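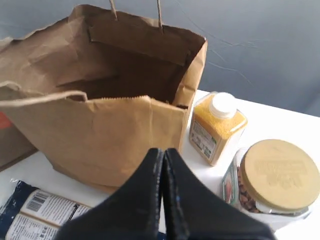
Re: [goltthorpe-swap] Seeds, bags and the April table

From: Nesma Lamrani
To: goltthorpe-swap list

Mutua Koech wrote:
> Hello all, two things. First, can we please settle whether people bring
> seed in labelled packets or just tip it into the bowls like last year?
> I took home what I thought was climbing beans and got dwarf ones, which
> have been very nice but look daft at the bottom of an eight foot wigwam.
> Second, is anybody growing Abdella again? I lost mine to slugs and would
> swap for leeks or a decent clump of chives.
> Mutua

Hello Mutua, hello everyone,

Packets, please, packets! I was firmly on the side of the bowls last year (they looked so lovely all along the table) but I have come round. I had a margarine tub of something in the shed all winter with "the good one" written on the lid, in my own handwriting, and I still couldn't tell you what it is. I've sown a few on the kitchen windowsill and they've come up looking like every other seedling in the world. If anyone wants to come and squint at them over a cup of tea, do.

So can I suggest name, year you saved it, and whether it climbs? Old envelopes are fine, cut in half and taped. I've got 400 little brown ones left over from when my sister was going to sell beads, and I'm never going to get through them, so shout if you'd like a bundle. A paper carrier is best for lugging the lot down to the hall, by the way. I used plastic once and everything sweated, and my coriander went mouldy before I'd even found a parking space.

Yes to the Abdella! I've got 2 good rows of it coming on under fleece and you're welcome to a few plants, Mutua. For anyone who hasn't tried it, it's the flat-podded pea that old Mr Rondberg's family used to grow up at the top plots, very sweet if you catch it early and like chewing a purse if you don't. I pick mine before breakfast and half of them never reach the house. No leeks needed, but I would love the chives if you mean you're looking for some, in which case ignore me, I've just read your message again and you want chives from me. I have chives! Masses, in fact. Bring a bucket.

On slugs, I've tried the lot. Beer worked for a bit and then the hedgehog got interested, which worried me. Wool pellets swell up nicely but the blackbirds pinch them for nests. What I do now is grow everything on in pots until it's a good hand high and then go out with a torch at ten at night, in my dressing gown, muttering. My neighbour has stopped asking.

One more thing while I'm here. Somebody asked a while back about the Widus squash and whether it comes true from saved seed. Mine didn't, but I had courgettes in the next bed and the bees clearly thought it was all one big party. I got a pale green thing with stripes that tasted of wet cardboard. If you want to save it properly you need to tie the flowers shut the night before and do the business yourself with a paintbrush in the morning. I've done it and it's quite fiddly, but I have 20 seeds from that batch and I'll bring them along for whoever would like a go. First come, first served, though please leave a couple for the next person.

Doors are open from half past nine as usual, and the kettle takes an age, so if you're coming early would you switch it on before you start unpacking?

See you there,
Nesma

P.S. Mutua, put a row of sunflowers up that wigwam. There's still time.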